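April, 4 p.m. Snack basket again, the white one with the grid sides. Wafers went in upright along the back last time and that held, so I kept the rule: tall boxes and packs first, small sachets last.
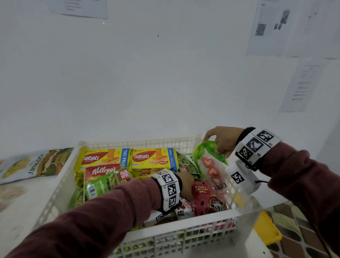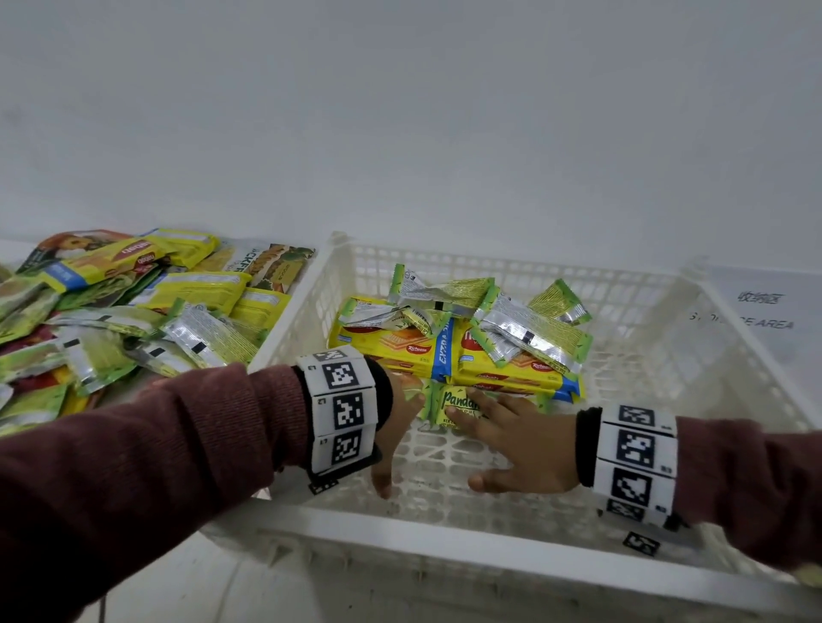
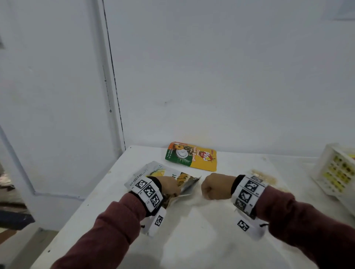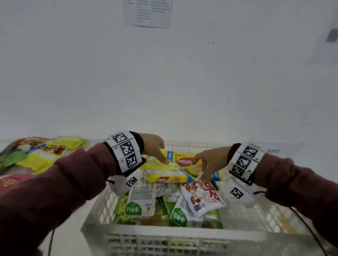 *Ľubica Sýkora*

The nabati packs set the layout. They take more floor lying flat than standing, and the Pandan sachets slide off them. The fruit pouch is marked 100 g - I entered it as 90 after supper, having eaten some. Crumbs on the table, to be wiped. Oldřich wants the cocoa balls on top. I have put them low for now, as they are his and he can dig. Need a second basket from Polák before the next order.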